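Fri 20 May

House rules for the robot bench

I finally sat down and wrote our bench rules, and I had way more fun with it than I expected! We'd been running on habit at Welia for two years (habit and a sticky note), and then a new batch of students arrived in September and kept asking very good questions that I answered differently each time.

So, rule one: the stop button lives on the table, within reach of whoever is running the arm. If you have to stand up to hit it, move it or move your chair. I press ours before every session, even when I'm in a hurry, and I log it.

Rule two is about glass. Start with empty glassware, always. A new grasp gets 30 clean lifts in a row before any liquid goes near it, and we start with water. Round-bottom flasks sit in a cork ring, never propped against something.

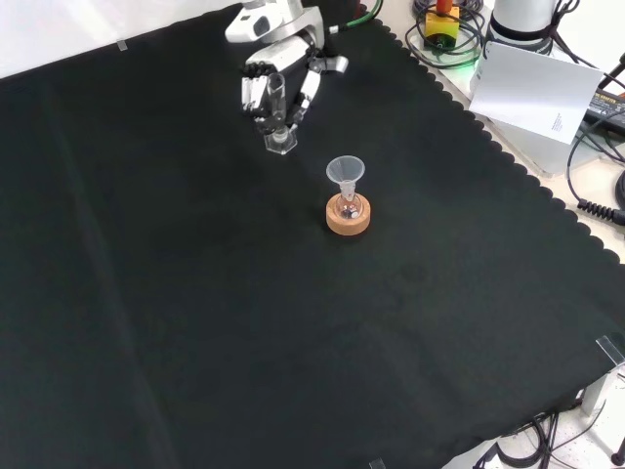
Rule three, clamp the cloth. I love this one because it's so cheap! A loose tablecloth can drag everything with it if a fingertip catches a fold, and a pack of clear clamps fixes that in a minute. Check them again after lunch, people lean on tables.

Then there's speed. We cap the hand at 50 percent for anything breakable, and you need a second person in the room to go higher. I went back and forth on that number a lot, and if your setup is stiffer than ours you may want less.

The cable rule is still a draft. Right now it says "keep them out of the reach area," and I'd like something you can check with a tape measure. If your lab has good wording, please send it over, I'll happily borrow it.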